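3.2 Page order and reading time in serialized comics

Figure 1. A black robotic arm over a paper bag on a white tabletop. 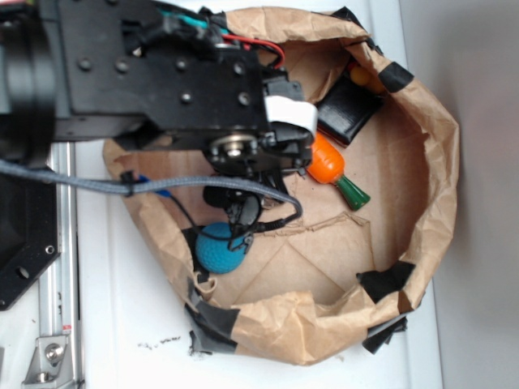 Readers of the Rorkivar serial met the story in two forms. The first was the monthly pamphlet, printed by Grandinitz in runs of 2,000. The second was the collected book, which dropped the letters pages and moved the covers to the back. We asked 30 readers to go through the same chapter, half of them in each form, and to mark every panel where they stopped or turned back.

Pamphlet readers turned back more often, mostly in the first 5 pages. Several wrote that they were checking a name or a costume from the month before. Book readers stopped later, at the double-page spreads, and a few missed the chapter break entirely. Kwak's earlier study of the Cinent reprints found the same pattern with a longer text.

Marks were copied onto a clean set of pages by In-ho Kwak and scored out of 100 using the Byun scale. Two sets had marks in the gutters between panels, and we assigned these to the panel on the left. The scores for the November chapter are treated separately in Section 3.3, as its lettering was redone for the book.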